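The Second Life of a Black Hoodie

Most people own more black clothes than they think. A hoodie bought for winter, two T-shirts from a tour, a pair of joggers that used to be for the gym and are now for everything. They go in the same drawer, they get washed together, and after a few years nobody in the house can tell one from another without holding them up to the window.

Zaretti, the clothing repair and resale shop in Brovanach, sees a great many of them. Last year it took in 3,116 garments, and black was the commonest colour by a long way. Printed tops came next, many of them black as well. The shop runs a home sorting service alongside the counter, and it is the home visits that show how people really keep their clothes.

A visit lasts 2 hours and begins in the bedroom. Everything comes out of the drawers and goes on the bed, which is the only surface in most flats large enough to take it. The shop asks for a plain, pale sheet if there is one. Dark clothes on a dark duvet cover are hard work: sleeves vanish, and small knitted things get rolled up inside larger ones and carried back to the drawer by mistake.

Knitwear comes off the pile first. Ribbed pieces such as cuffs, hats, socks and collars are the quickest to lose their shape, and they should be lifted by the thick folded part where there is one, with the rest left to hang. Pulling at a single layer stretches the rib, and a stretched rib seldom comes all the way back. Bright knits are also the things most likely to have been washed with the wrong load. Orange suffers badly from this. After enough washes with black cotton it turns a muddy brown, and there is no cure for that short of dyeing it.

The printed clothes are spread out next, with the lettering facing up. Large block letters down a sleeve or a front panel crack along the fold lines, always in the same places, and the fold has to be moved before the crack goes through. Folding in thirds one month and in half the next is enough.
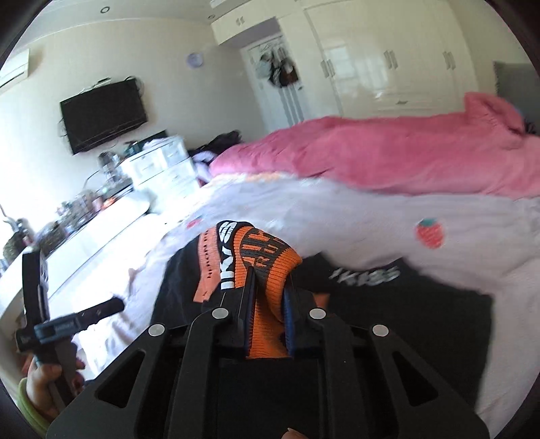
What the shop keeps and what it sends on

Anything the owner doesn't want goes to the counter in Brovanach, where it is checked under a strong lamp. The shop looks at the underarms, the hem and the inside of the neck. Faded black is accepted. Black that has gone green at the seams is sent for rags.

Of the last batch from home visits, 451 pieces were good enough to sell and 178 needed a repair first. Most repairs were small: a loose hem, a drawstring lost inside its channel, a cuff coming away. Cracked lettering can't be mended in any way that looks right, so those pieces are priced low and put on a rail by the door. They sell well all the same. Teenagers like them, and so do decorators.

Plain knitwear goes to Pelupessy, a small workshop in Zaton that unpicks it and winds the yarn back on to cones. Ribbed pieces are slow to unpick and the yarn comes off crinkled, so it is steamed and hung with a weight on it for a day. Knits with words or stripes worked into them are harder again, as the yarn changes colour every few stitches. The workshop takes these only if they are in a bright shade, and uses the short lengths for darning.

Looking after what stays

The advice left behind after a visit fits on one side of a card. Wash black with black, inside out, at 30 degrees. Dry it away from the window. Keep bright knits in a separate bag in the laundry basket so they don't get scooped up with the rest. Don't iron over lettering; turn the garment and iron the back, or leave it creased.

There is also a line about drawers. Black tops should be stood on edge with the print showing along the fold, so that each can be picked out without lifting the others. Small knits go at the front, flat, never balled. Socks are the one exception the shop allows, and even then it would prefer them folded over once.

Home visits from Zaretti are booked at the Brovanach counter. The next round is in April, and bags are provided.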